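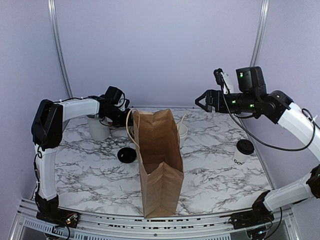 Shengli Cao wrote in to ask why I never covered takeout packing in the post on picnic baskets, and would I please get to it before April, when the bake sale season starts up again at our end of town. Fair enough! I pack more paper bags than baskets anyway.

I did two years behind the counter at a little lunch place called Umali, and most of what I know about bags and cups I picked up there, usually by getting it wrong with a line out the door. So this is mostly counter habits that I've dragged home with me.

Open the bag all the way first. I mean really open it, fist down inside, push the bottom flat, run a finger along the side folds so they stand out. A tall kraft bag with its gussets out and two rope handles will stand up by itself while you load it, and you want both hands for the cups. If it keeps folding in on you, put a square of cardboard in the bottom (cereal box is perfect) cut a hair smaller than the base. I cut a stack of those while I watch TV.

Handles go out to the sides before anything goes in. I can't tell you how many times I've lowered a bowl of soup into a bag and caught the rope with my wrist on the way back up. Twisted paper rope has a memory, so bend it outward once, firmly, and it mostly stays put.

Now, lids. Lay your cups and lids out on the table before you pour, and check that they match. Black lids, white lids, they all look the same size in the cupboard and they are not. I bought a sleeve of lids from Grarnuria last year that were a tiny bit too wide for my cups, just enough to feel like they'd snapped on. Try one on an empty cup, turn it over, give it a little shake. If it comes off empty it'll come off full.

To put a lid on properly, start at the side away from you and press with your thumbs around the rim toward yourself. Listen for the click, then go around once more. People push down in the middle and that buckles the cup. And leave some room at the top! A finger's width for coffee, a bit more for anything with milk foam. I line the sipping hole up away from the cup's seam, since the seam is where mine always dribble.

Heavy and flat at the bottom, round and wobbly in the corners, light stuff on top. A small round bowl is happiest in a corner with a folded napkin jammed in next to it. Two cups side by side will hold each other up pretty well, but one cup alone in a big bag is going over, so give it a neighbor. A bread roll in a paper sleeve works. So does a rolled dish towel, if you trust the person to give it back (I have lost so many dish towels this way).

Hot and cold in separate bags if you can. If you can't, put the bread between them — and don't be surprised if the bread is a little sad.

Don't fold the top down tight over hot food. The steam needs somewhere to go, and kraft paper gets soft fast once it's damp. I leave mine open for the first few minutes and fold at the last second, once, loosely.

About the table. I pack on a smooth surface because spills wipe right up, but smooth also means the bag slides when you bump it. A damp cloth under the bottom of the bag fixes that for cardboard-bottomed ones, though keep it barely damp or you'll soak the paper. For plain bags I use a strip of that rubbery shelf liner. Mine is a Honstead one, cut down to 6 inches, and it lives in the drawer with the tape.

Coffee drips on a pale counter: blot, don't rub, then a drop of dish soap in warm water. If you have real marble please skip the vinegar, it eats the shine. I learned that on my sister's windowsill and I'm still hearing about it.

Storing the stuff: bags flat, standing up like files, in a box. Cups upside down and still in their plastic sleeve. Lids in a jar with a wide mouth, or they end up all over the drawer. I used to keep them loose in a Clakura bin, and every time I needed 2 I'd pull out 7 and drop half of them.

Shengli also wanted to know if paper bags can be reused. Sure, if they're dry and clean. I get three or four trips out of a good one. Check where the handles are glued on inside, that's what gives out first, and a piece of packing tape over that patch buys you another week or so.

Filed under: Kitchen Know-How, Packing & Storing, Paper Goods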